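Dastville Home Repair Library Opens Its Doors to Neighboring Towns

DASTVILLE, Jan 22, 2023 - After a busy December and more cups of coffee than anyone cared to keep track of, the Dastville Home Repair Library is delighted to announce that it will begin lending to households in Flokholm and Grernska this spring. Anyone with an address in either town can sign up for a free card and borrow from the full collection of 1,391 hand tools, manuals and repair kits, on the same terms our Dastville members have enjoyed from the start.

Folks have been asking us for this for a long time. People would drive over from Flokholm with a loose stair rail or a door that wouldn't latch, and we had to send them home with good advice and not much else. It never felt right! So when the Palamarchuk Fund offered a grant to cover a second van and a bigger storeroom, we said yes before the kettle had boiled. 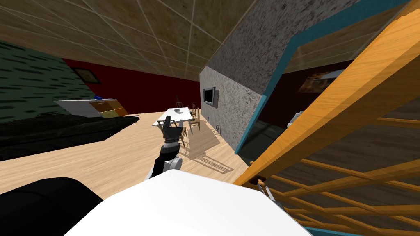
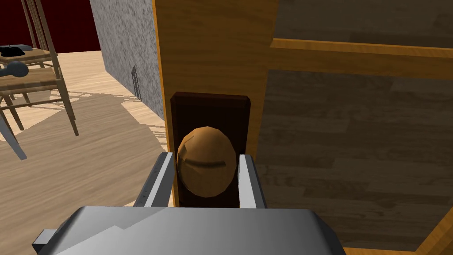
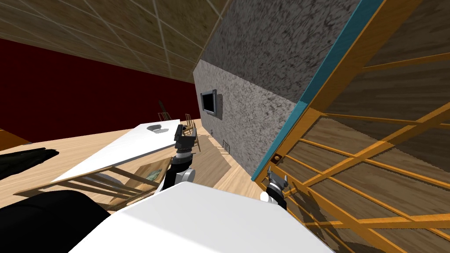
Bent Kjærgaard
Membership and Outreach, Dastville Home Repair Library

The new cards let each household keep up to 2 large items and a handful of small ones for three weeks at a time. Renewals can be made by phone or at the desk, and if you're in the middle of a job and the weather has turned on you, please just call. We would much prefer a late sander to a half-finished porch.

The van will stop in Flokholm beside the old grain office and in Grernska behind the public swimming pool (follow the lane all the way to the end, past the bike racks). About 800 households live within an easy walk of those stops, and we hope to meet a good many of them before summer. A printed timetable will go out with the spring newsletter, and copies will be left at both post offices.

Our evening classes are growing as well. Stair rails, door hardware, sticky drawers and patching plaster are all on the list, along with the ever-popular session on bleeding radiators, which had a waiting list last fall and will now be held twice. Classes are free to cardholders, beginners are very welcome, and there is always cake of one sort or another.

"I grew up in a house where the same screwdriver did everything, including opening paint cans," said Kjærgaard. "It makes me happy to think of people having the right tool in hand, and someone friendly to ask when it still won't budge."

Sign-up forms are available at the library desk in Dastville. Please bring something with your name and address on it, such as a utility bill. Press inquiries and offers of good used tools may be directed to the membership office during opening hours.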